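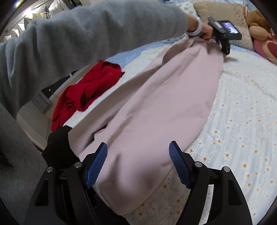 Fig. 4. Garment laid on the bed, gathered at the top.

4.3 Preparing and loading outerwear

This section applies to the Gilura compact washer, models with the Tivus control panel. Read section 2 (Safety) before first use.

1. Close all zippers and snaps. Empty the pockets and turn them out.
2. Turn jackets with a printed or coated face inside out.
3. Check the care label. Items marked "do not wash" must not be loaded.
4. Place the item in the drum without folding it. Do not wash more than two padded items together.
5. Close the door until the latch clicks.

CAUTION: Do not load items treated with gasoline, solvent or wax. Residue can ignite in the drum. 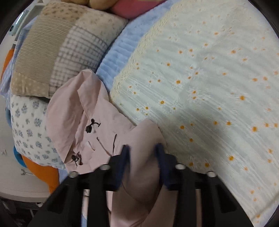
Hoods and other detachable parts can be washed with the garment or separately. If they are removed, put small parts in a mesh bag and close the bag fully.

4.4 Selecting the Outerwear cycle

1. Press Power. The display shows the last cycle used.
2. Turn the dial to Outerwear. The default time is 79 minutes.
3. Press Spin to change the speed. The factory setting is 700 rpm. For thin shells, select No Spin.
4. Add liquid detergent to compartment II. Do not use powder with this cycle.
5. Press and hold Start for two seconds.

NOTE: If the load is out of balance, the machine stops before the final spin and shows code 87. Open the door when the lock light goes off, spread the load by hand and press Start again. If the code returns, see section 7.

NOTE: Extra Rinse adds time to the cycle. The new total is shown before the drum starts. It cannot be selected after filling has begun.

4.5 Drying

Remove the item as soon as the cycle ends. Hang it on a wide hanger away from direct heat. Padded items may be tumble dried on Low if the care label allows.

Replacement door seal: part 166, Wanyama Service Parts, Bernley.
Revision 24/03/2020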